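Drilineo Support Community > Accounts and Sync > Ticket 1639

Subject: Recipe box keeps duplicating itself after sync
Status: Solved
Opened: November 11, 2019
Plan: Household
App: Drilineo on an Irnex tablet, plus the web version on a laptop

Original message

Hello there, and thank you in advance to whoever picks this up! I have been a very happy Drilineo user since February and I've typed in nearly all of my grandmother's recipes, which was a labor of love and took most of the spring. Last night I opened the app on my tablet to look for her plum cake and found four plum cakes. Then I scrolled, and there were four of everything. Four pot roasts, four lemon bars, four of the pickled beets that my family won't even eat one of.

My laptop shows the right list, one of each. The tablet is the one with the trouble. I did try a few things before writing, so you don't have to walk me through them:

Closed the app and opened it again. Same.
Restarted the tablet. Same.
Deleted three of the plum cakes by hand. They stayed gone until the next sync and then they came right back, as if I'd hurt their feelings.
Signed out and in again. Same, and it was slow to load, with the little wheel going for 13 minutes.

I haven't tried removing the app, as I'm scared of losing the notes I keep under each recipe. Those are the part I can't replace – things like "Gran used less sugar than this" and who asked for what at which birthday.
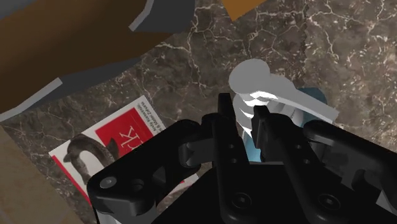
One more thing that may or may not matter. I moved my recipes over from Rewi when I first joined, using the import page, and I remember it stopping partway through with error 39. I pressed the button again and it seemed to finish, so I thought no more of it. I only mention it because my sister-in-law had an odd time with her import too.

Reply from Drilineo Support

Good morning, and what a lovely collection to be keeping! Please don't remove the app yet, you were quite right to wait. Your notes are stored with your account and I can see them from our side, but I'd like a copy safely in your hands before we touch anything.

On the laptop, please go to Settings, then Your Data, then Export, and choose "Recipes with notes." Save the file somewhere you'll find it again and open it once to make sure the notes are in there.

After that, still on the laptop, go to Settings, then Connections, and tell me what you see listed. I have a hunch that the old Rewi connection is still switched on. Error 39 means the import lost its place, and when it is run a second time it can leave the link open, so the tablet goes on asking for the same recipes over and over.

Reply from customer

Export done, and the notes are all there, every last one. What a relief. I've put the file on a memory stick as well and taped it inside the cupboard door.

Under Connections I have Rewi (on), Rewi (on), Rewi (paused) and something called Nultex Backup (on). I don't remember setting up Nultex but it may have come with the tablet. Should I turn them all off? I didn't want to go poking about without asking.
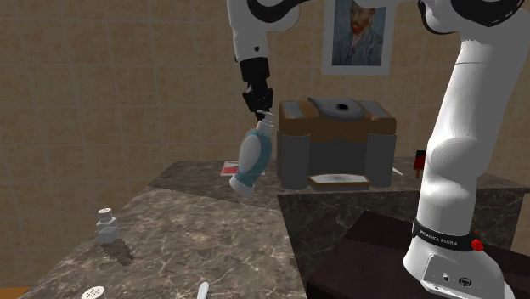 Also, while I was waiting, the tablet synced again overnight and the plum cake count is now 16. I laughed, but I would like it to stop before the holidays, when I need to find things in a hurry.

Reply from Drilineo Support

Thank you, that tells me what I needed. Here is the order I'd like you to go in, please:

1. Turn off Wi-Fi on the tablet.
2. On the laptop, remove all the Rewi entries. Use Remove, as Pause will leave them half alive.
3. Leave Nultex Backup alone. It keeps a copy of the tablet and doesn't write anything into Drilineo.
4. On the tablet, go to Settings, then Storage, then Clear Local Copy. Say yes to the warning.
5. Turn Wi-Fi back on and let the tablet sync with the app open.

Your list is long, so give it a bit of time on that last step.

Reply from customer

One plum cake! One of everything, and my notes are right where they should be. I synced twice more to be sure and it held. The photo on the lemon bars has gone missing, but it was a blurry one and I'll take another next time I bake them.

Thank you so much for being patient with me. Please do close this.

Reply from Drilineo Support

Wonderful news! I've passed the open link problem to the import team with your log attached. If the lemon bars photo matters to you later on, reply to this ticket and we'll look for it in the older copies – we keep those for 90 days. Closing as solved.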